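第四章　卧室织物的整理与折叠

4.1　适用范围

本章规定公寓内床上用品、毯类、毛巾及日常衣物的摊放、折叠与归位方法，适用于Wakness公寓全部房型。配有Rondero系列储物床的房间，除执行本章规定外，还应参照第六章关于床下抽屉承重的说明。

本章所称“底层织物”，指整理过程中铺在床面上、用于承托待折物品的毯子或床罩；所称“待折件”，指尚未折叠的衣物、毛巾或其他软质织物。

本章内容由住宿服务部Filipa Cardoso负责修订，修订日期为2019年11月2日。此前各版本中与本章不一致的条款停止使用。

4.2　整理前的准备

1. 清理床面。将书籍、充电线、眼镜、钥匙等硬质物品移至床头柜或书桌，不得暂放于枕头下方。

2. 检查待折件。逐件翻看衣袋，取出纸巾、票据及硬币。发现纽扣松动或缝线脱开的，应单独放置，不与其他衣物一同入柜。

3. 确认待折件已完全干透。腋下、领口、腰头及毛巾包边处干得较慢，应以手背触试。仍有潮气的，应重新晾挂，晾挂处须保持通风。

4. 铺设底层织物。将毯子平铺于床面，四角拉平，以手掌由中间向两侧抚平较大的褶皱。毯面保留少量自然起伏不影响操作。

5. 洗净并擦干双手。使用护手霜后，应待其完全吸收再接触织物。

注意：深色绒面织物容易沾附浅色纤维。底层织物为浅色且为首次使用时，应先在室外抖动，并以粘尘滚筒处理一遍。

4.3　分类

待折件按下列顺序分为4类，各类分别堆放，逐类处理：

（一）毛巾、浴巾及枕巾；
（二）上衣，包括套头衫、衬衫及薄外套；
（三）下装；
（四）袜子、围巾等小件。

深色与浅色应分开堆放。新购深色织物在前几次洗涤期间可能掉色，不宜长时间压放在浅色毯面上，折叠完毕即应移开。

若一次整理的数量较多，可分批进行。每批高度以不超过45厘米为限，过高的堆叠容易倾倒，底部织物也会产生压痕。

4.4　毛巾类的折叠

1. 将毛巾正面朝下铺开，长边与床沿平行。

2. 提起两端短边，轻抖一次后放下，使绒毛方向一致。

3. 沿长边对折，对齐包边。包边因洗涤收缩而长短不一时，以较长一侧为准，将多余部分留在内侧。

4. 再沿短边折为三折，折口朝向柜内，圆边朝外。

5. 浴巾尺寸较大，可在第3步之后加折一次。

注意：不得用力拉扯绒圈。发现绒圈勾出时，应以小剪刀齐根剪去，不可直接拽断。

4.5　上衣类的折叠

1. 衬衫应先扣好第一粒及中间一粒纽扣，套头衫则将领口理正。

2. 衣物正面朝下，将两袖分别向背部中线折回，袖口与下摆方向一致。

3. 将左右衣身各向内折约三分之一，两侧宽度应大致相等。

4. 自下摆向上对折，翻至正面，抚平前襟。

5. 带帽衣物应将帽子平铺于背部，最后折入。

厚外套及填充类衣物不适用本节方法，应使用衣架悬挂。衣柜横杆由Vidley供货，安装与拆卸方法见附录二。

4.6　软质深色织物的摊平

绒面或略带起毛的深色织物摊开后，轮廓往往不规则，边缘局部隆起，折叠前应先行摊平。操作步骤如下：

1. 将织物置于底层毯子中部，四周留出可供双手活动的余地。

2. 辨认较直的一条边及较方正的一角，以此作为对齐的基准。
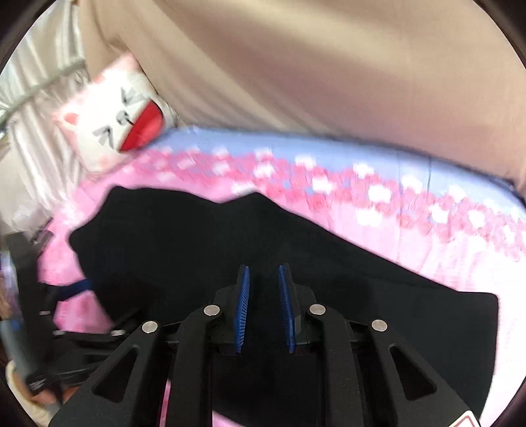 3. 自基准角起，沿直边向另一端轻轻理直，一手固定，一手推平，不得两手同时向外拉扯。

4. 处理隆起部位。先将手掌伸入织物下方，检查有无夹层或卷边，再由内向外抚平。

5. 上缘高低不齐的，应逐段调整，每次只移动一小段，避免牵动已经理好的直边。

6. 整件摊平后，顺绒毛方向以软毛刷轻刷一遍，随后按4.4或4.5所列方法折叠。

警告：不得使用高温熨斗直接熨烫绒面。确需熨烫时，应翻至反面，垫以棉布，并遵照洗涤标签所示温度。

4.7　归位与存放

1. 已折好的织物按类别放入衣柜，常用件置于中层，换季件置于上层。

2. 同一层内，深色与浅色之间以隔板或棉布隔开。

3. 柜内可放置Singhal防潮包，每层一包，不得与织物直接接触，应置于柜角托盘内。

4. 底层毯子使用完毕后抖净，对折两次，置于床尾。

5. 关闭柜门前，检查有无衣角外露。柜门受阻时不得强行推合，应重新整理该层后再关闭。

4.8　物品损坏的登记

公寓提供的毯子、床罩及毛巾出现破损、严重起球或无法清除的污渍时，住户应填写织物更换单，并于交回旧件时一并提交。更换单编号为1,626，可在前台领取。

住户自有衣物不在更换范围之内。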